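Temps de lecture : 7 minutes

Notes pour la causerie « Le plan de travail après la pâte »
Eskil Hägglund, atelier de cuisine du dimanche, Dider

Commencer doucement. Dire bonjour, attendre que les gens au fond soient assis. Demander qui fait du pain à la maison, lever la main. Ensuite demander qui aime nettoyer après. (Laisser rire un peu, ne pas se presser.)

Je me présente : je m'appelle Eskil, je viens de Solheim et j'habite ici depuis 7 ans. Mon français est encore un peu raide, alors si je dis un mot de travers, vous me corrigez, cela ne me vexe pas. Je ne suis pas boulanger. J'ai travaillé longtemps dans la cuisine d'une école à Jemholm, et là-bas j'ai appris surtout à laver.

Premier point - la farine et l'eau chaude. C'est l'erreur que je vois le plus souvent. On finit de pétrir, on a les mains collantes, on ouvre le robinet chaud et on remplit la bassine. La farine devient de la colle. Elle se met dans les coins, elle se met dans l'éponge, et l'éponge est perdue. Je demande donc de commencer à sec. Une corne en plastique, ou un vieux morceau de carton propre, et on gratte les parois de haut en bas. Ce qui tombe va à la poubelle et pas dans l'évier. Raconter ici le siphon de Jemholm, mais court ! La dernière fois j'ai parlé trop longtemps du siphon.

Deuxième point, l'eau froide. On met un fond d'eau froide, on attend le temps de ranger le paquet de farine et de plier le torchon, puis on frotte avec une brosse. L'eau chaude et le savon viennent seulement après, quand il n'y a plus de pâte. Kelly Rangel, avec qui je prépare ces ateliers, met une cuillère de vinaigre dans l'eau froide. Moi je ne le fais pas. Les deux marchent, chacun garde son habitude.

Parler maintenant des formes. Un récipient carré se range très bien dans un placard, mais il a des angles, et la poudre blanche aime les angles. Avec un bol rond, la main tourne sans s'arrêter et on a fini plus vite. Je ne dis pas de jeter vos bassines carrées, j'en utilise aussi pour peser et pour mélanger le sec. Je dis seulement que pour la pâte collante, je prends le rond.
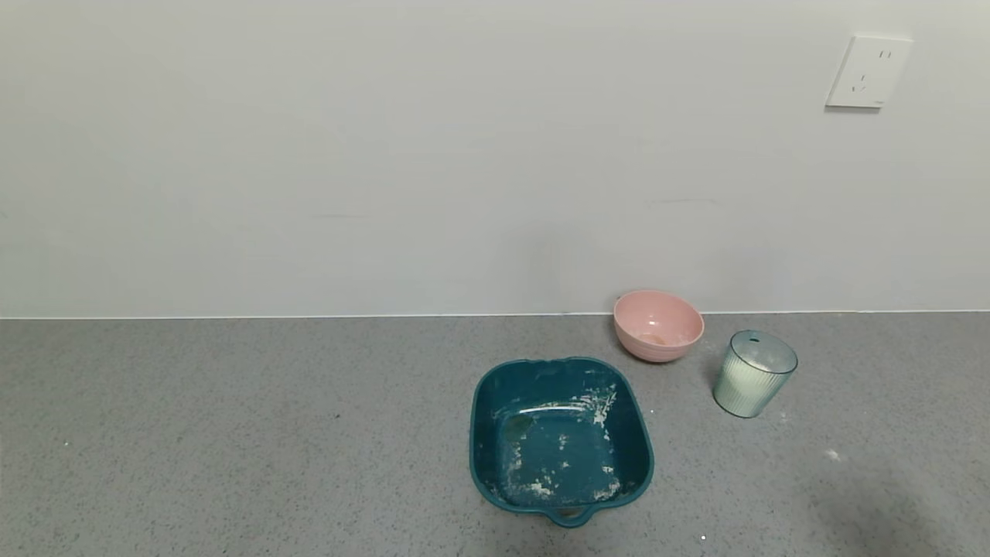 Le bon ordre, pour moi, est du plus sec au plus collant. D'abord ce qui a contenu de la farine seule : un coup de pinceau, parfois cela suffit jusqu'à la fournée suivante. Ensuite les gobelets et les mesures. Attention aux gobelets avec des rainures, il faut passer la brosse dans le sens des rainures et pas en travers. Le bol de pâte vient en dernier, parce qu'il salit l'eau pour tous les autres.

Troisième point, le plan de travail lui-même. Poser la question à la salle : de quelle couleur est le vôtre ? Sur un plan gris moucheté, les miettes se cachent très bien. On croit que c'est propre, et le lendemain on pose le coude et cela gratte. Il faut regarder de côté, la joue presque sur la surface, ou bien passer la main à plat. Montrer le geste sur la table.

Ne pas oublier la jonction avec le mur. La farine s'y dépose en une ligne fine, et si on passe le chiffon mouillé directement, on la pousse dans le joint. Pinceau sec d'abord, toujours. Et autour de la prise électrique, chiffon à peine humide, bien essoré, jamais de pulvérisateur. Insister sur ce point, le dire deux fois.

Si le temps le permet : l'histoire de mon carnet. L'hiver passé, en janvier, j'ai noté la farine que je perdais en la laissant collée ou tombée. J'ai pesé après chaque fournée et j'ai trouvé 961 grammes pour le mois. Kelly a fait la même chose chez elle, à Hurkham, et elle a trouvé 1 168 grammes - elle cuit plus souvent que moi, il faut le dire pour être juste. C'est presque un paquet chacun, gratté et jeté.

Questions. On me demande souvent le lave-vaisselle. Réponse : oui pour le bol, s'il le supporte, mais seulement une fois gratté. Pour les brosses, je les suspends la tête en bas.

Rappeler la séance du dimanche 18 septembre, même salle. Apporter un tablier et une corne. Il me reste 3 cornes à prêter, les demander à Kelly à la sortie.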